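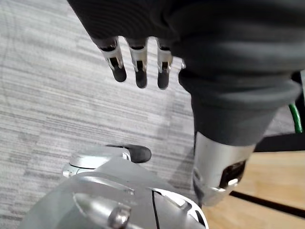 # Sleeves, wrist cameras and one cabbage: getting Girilel to do the shopping

Wednesday, December 9, 2020

Girilel is the two-armed machine we keep at the shared workshop in Losbridge. It now has clothes, a greengrocer's stand full of imitation veg and the beginnings of a job. These notes cover fitting the sleeves, setting up the wrist cameras and running the basket exercise. They assume your arms already move when told to, and stop when told to, and that you've tested the second part more than the first.

## What you'll need

- Stretchy, matt fabric for the sleeves. Ours is a dark charcoal knit.
- Hook-and-loop tape, 50 mm wide
- Reusable cable ties, one bag of 100, of which you will find half on the floor in August
- A small camera for each wrist, plus one at the head
- A plastic basket with a handle the gripper can close on
- Imitation produce
- A stop button with a person attached to it

## Step 1: Dress the arms

Power off and isolate before you put your own hands anywhere near the joints. A sleeve is an excellent way of hiding a pinch point from the person most likely to be pinched.

Cut each sleeve longer than the arm at full reach. My first attempt was cut with the elbow bent, which gave a lovely close fit until Girilel reached for something and tore it at the seam. Leave enough for folds. They look slovenly and they're what lets the elbow bend.

Fasten the top end with tape. At the wrist, roll the spare fabric back into a cuff and stop short of the moving metal. Then work every joint through its range by hand, slowly, watching the hem. If the fabric goes in anywhere, roll it further back and start again.

Run the cables last. They should have slack at the worst pose you can think of, and then a bit more for the pose you couldn't.

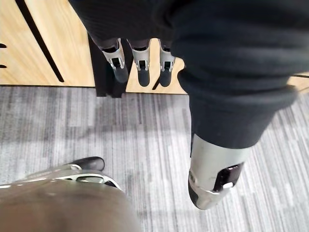

*Knit sleeve with a thick rolled cuff, and three of the fingers pointing at the carpet.*

## Step 2: Check what the wrist cameras can see

Bring the arms near each other and look at the pictures before you write any code that depends on them. You will be surprised how much of the view is sleeve. Shiny metal also throws highlights, and a thing that looks like a bright fingertip to you may look like something more exciting to your software.

1. Put both arms in their resting pose and save a still from each wrist.
2. Move one arm across the other, at crawling speed, and save another pair.
3. Mark any pose where fabric hides the fingertips. Re-roll the sleeve or forbid the pose.
4. Repeat over carpet and over wood. Our striped carpet gave the edge finder the time of its life.

I keep the stills in a folder called Ukomlow, after the first workshop we had, where the lighting was so bad that none of this came up.

## Step 3: Lay out the stand

Imitation vegetables have two great virtues: they keep, and they can be dropped all afternoon. They also weigh next to nothing, so don't use them to tune your grip force for a real one. Do that separately, and put newspaper down.

Begin with something big and pale. Napa cabbages suit us because the frilly yellow top and the white base are easy to tell apart, and you get the direction of the thing for nothing. Cucumbers come later. A pile of green cucumbers next to another pile of green cucumbers is a lesson in humility, and should be saved for a day when you feel well.

Keep the first target near the front of its bin. Let the arm learn to reach over a divider once it has stopped hitting them.

## Step 4: Hold the basket with both hands

Set one gripper on each side of the handle and close them in turn. If both close together and one is slightly off, they argue, and the basket is where the argument takes place.

Once both are shut:

- lift by 3 cm and wait
- check that neither wrist is twisting to make up for the other
- lower it, open, and do it again with a cabbage inside 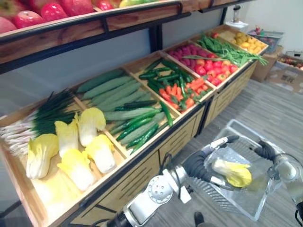

*Both grippers on the handle, one napa cabbage aboard.*

Keep your feet well back during lifts. The arms know where the basket is. They have no opinion on shoes.

## Step 5: Approach from above

For reaching into a basket, I use a hover point over the cabbage, then a slow descent with the fingers open. Sort out the hover first. Most of my bad grabs were perfectly good grabs performed from a bad starting place.

Watch the walls. Slotted plastic lets the floor show through, and our depth readings went wandering off through the holes. I mask out the basket sides and only trust readings inside the rim. You may know a cleverer way.

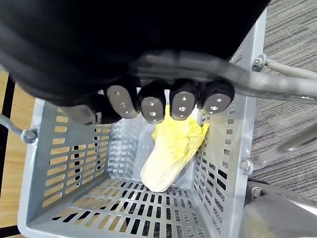
*Fingertips over the cabbage, before contact. Check your hover point with a view like this one.*

Run the descent with the speed limited to something that makes you want to put the kettle on. If a fingertip touches the rim, stop, back out the way you came in and correct the hover point. Don't nudge it sideways with the hand still in the basket.

## If it goes wrong

**The sleeve creeps down over the fingers.** Add a second strip of tape higher up. Tightening the cuff stops the wrist turning.

**The basket tilts when lifted.** One gripper is holding lower than the other. Open both and start from Step 4.

**It picks the wrong vegetable.** Take everything but the cabbages off the list of targets. Add things back one at a time.

**It picks nothing, with great confidence.** Look at the wrist camera. It's the sleeve.

The code for the hover and the basket mask is in the Âu folder on the workshop drive. Please don't tidy it.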